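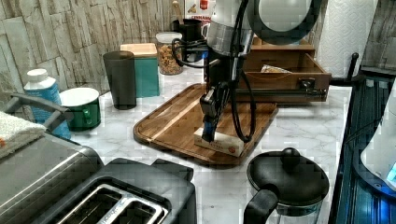

Trendham Housewares — Countertop & Storage Team

Fludura wooden board with raised rim. Rounded corners, groove along one side. Use it to serve, use it to carry the mugs over. Hand wash, dry it standing up, no dishwasher pls.

In stock: 17. Price: $58. Pickup at the Gatoseck counter or we ship.

Goes with the Nel drawer, also wood, dark bar handle. Sits right on the counter, good for snack bags and small packets that otherwise end up behind the toaster. Drawer pulls all the way foward so leave room in front of it. Sold seperately.

Teal canister with the wood lid — back in June. The lid lifts off, wipe it with a damp cloth, don't soak.

Oil for the board: thin coat, wait 5 hours, wipe off the extra. Repeat when the wood looks dull. Any food-safe mineral oil works, we don't sell one right now.

Returns within 100 days, unused, with the receipt.
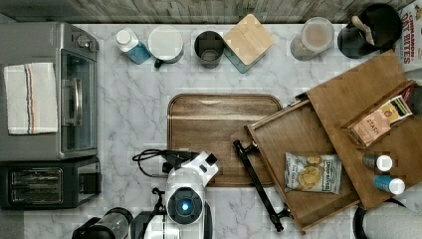
Firdevs Türkmen writes that she keeps bread on the board and chips in the drawer, and asks if the drawer comes in a wider size, her big bags have to go in sideways.

Not yet — one width only for now. Wider one is on the list, no date. Drawer liners same story, ask at the counter.

Page updated March 21, 2021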